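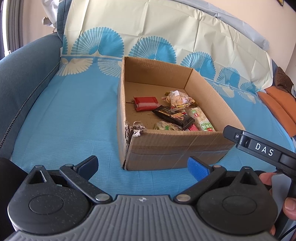
The assorted snack box, open on a sofa with a blue seat cover.

Product review: Fudbridge Assorted Snack Box
Reviewed for the Uredano Residents' Association by Pierina Ferraro
13 September 2022

The Association was asked in April to consider whether a snack box service would suit the shared lounges at Uredano House. Two suppliers were approached, Fudbridge and Torari. The present review concerns Fudbridge only.

Delivery. The order was placed online and arrived within 48 hours, as stated at the time of purchase. The driver telephoned before calling, and a signature was required.

Packaging. The outer box is of plain brown corrugated board. The front left corner of our box is badly torn, with the board peeled and shredded at the top and a split running down to the base. The front wall is also creased. A stronger box would be preferable for an order of this kind, and the supplier has been informed.

Contents. The selection consists of individually packaged items, among them a flat red packet, a clear bag of tan snacks and a long black packet with a food picture on the front. A long translucent packet with green labels completes the larger items. Members found the choice varied, although those who prefer sweet things considered it too savoury. No printed list of contents was supplied. Mr Amedeo Caruso has asked that one be provided with any future order, in large type, for members with dietary requirements.

Space. The packets lie mostly towards the front and right, leaving part of the floor of the box bare. A smaller box would serve equally well and would be easier to store in the lounge cupboards.

Recommendation. The service is suitable for occasional use. A regular order should await the supplier's reply on packaging and the review of the Torari box.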